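# Royer 70 Refurbished Tower Workstation

The Royer 70 is a single-processor tower for people who need a steady machine for drafting, photo work, accounting or a small file share, and who don't want to pay new prices for it. Zikus buys these back from offices at the end of their lease, strips them, cleans them, tests them and sells them with a warranty.

**Price:** $648 base configuration
**Item number:** 2,266 in the printed catalog
**Ships from:** Nenwood
**Page last updated:** October 14, 2021

## What you get

- Tower with side panel, both feet and all drive rails
- One processor, fitted, with new thermal paste
- 32 GB registered ECC memory in the base configuration
- 500 GB solid state drive, new
- DVD drive, tested for reading only
- Power cord for US outlets
- Printed test sheet, signed by the person who did the work

Keyboard, mouse and monitor are not included. We sell a used keyboard and mouse set for $15 if you add it to the same order. Sets can't be shipped alone.

## Condition

All Royer 70 towers are sold as Grade B. Expect light scratches on the top and sides, and sometimes a faint outline where an asset tag was removed. The front bezel has no cracks. If a bezel is cracked we replace it from a parts machine, so the shade of gray may be slightly different from the rest of the case.

We also keep a small number of Grade C units with dents or a missing front door. These cost $70 less and are the same inside. They aren't listed in the online store. Call or write and ask.

## Processor and memory

The Royer 70 was sold with several processors over its life, and the board takes the Xeon E5-1600 v3 family. Base units ship with whichever four-core part we have most of that month. If you need a particular model, put it in the order notes and we will confirm before charging your card.

Six-core and eight-core upgrades are available when we have them. The upgrade is done here, before the burn-in test. We don't sell loose processors to customers who want to fit their own, mainly due to the number of bent socket pins we have seen come back under warranty.
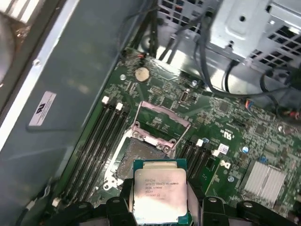 Memory must be registered ECC, DDR4. Plain desktop memory will not start the machine. Mixed sizes work, but the fans may run faster for the first minute while the board sorts itself out. If you plan to add memory later, order the larger modules now and leave slots free.

## Drives and expansion

There are two 3.5-inch bays and two 2.5-inch bays. The solid state drive goes in the lower 2.5-inch bay and leaves the others open. The SATA cables for the empty bays are already routed and tied back behind the drive cage — cut the tie, not the cable.

The main graphics slot takes a double-width card up to 10.5 inches long. Longer cards hit the drive cage. The base unit ships with a basic two-output card that will run a pair of office monitors and not much more. The power supply has two six-pin graphics leads.

There is no wireless card. A USB adapter is fine for email and browsing. For file sharing, use the network port on the back.

## Noise

People ask about this more than anything else. With the side panel on and the machine idle, the Royer 70 is quieter than a window fan on low. Under a long render or export it gets louder and stays that way until the job is done. With the side panel off, the airflow is wrong and the fans run at full speed.

If your desk is in a small room, the Plorus fan kit is worth having. It replaces the rear fan and the front intake with slower, larger-bladed ones and adds rubber mounts. $38 fitted at the time of order, $29 as a kit to install yourself. You need a Phillips screwdriver and a little patience with the front clips.

## Testing

Each tower goes through the same steps before it is boxed:

1. Dust is blown out and the fans are checked for wobble.
2. Old thermal paste is removed and replaced.
3. The clock battery is replaced.
4. The BIOS is updated to the last release and set to defaults.
5. Memory is tested overnight.
6. Processor and drive are run under load for eight hours.

Anything that fails goes back to the parts shelf. We don't sell towers with known faults, even at a discount.

## Software

The machine ships with a blank drive. We can install a Linux desktop at no charge, or Windows 10 Pro if you buy a license with the order. We don't install software from a customer's disc or transfer files from an old computer.

## Shipping

A boxed Royer 70 weighs 41 pounds. We ship by ground only, in a double-wall carton with foam ends. Orders placed before noon usually leave the next working day. Keep the carton for at least the length of the warranty. If a tower has to come back and you no longer have the box, we charge $18 to send you one.

Local pickup in Nenwood is free. Please wait for the email that says your order is ready. The counter is small and we can't store finished orders for more than two weeks.

## Warranty and returns

The warranty is 12 months on parts and labor. It covers everything we fitted and everything that was in the machine when it left. It doesn't cover spills, drops, or damage from parts added later.

You can return a tower within 30 days for any reason. We refund the purchase price and you pay the return freight. Units with added software licenses are refunded less the cost of the license.

## Buying more than one

Orders of 5 or more towers get matched processors and memory, and we can set the same BIOS password on all of them if you send it in advance. Schools and nonprofits can pay by purchase order. For quotes, write to Godelieve Visser at the sales desk and include the quantity, the memory size and your delivery zip code. Quotes are good for 30 days. Prices on memory have moved a lot since July and we can't hold them longer than that.

## Related items

- Plorus fan kit, rear and front
- Royer 70 drive rails, pair
- Replacement front door, used, Grade B
- Royer 90 dual-processor tower, $1,648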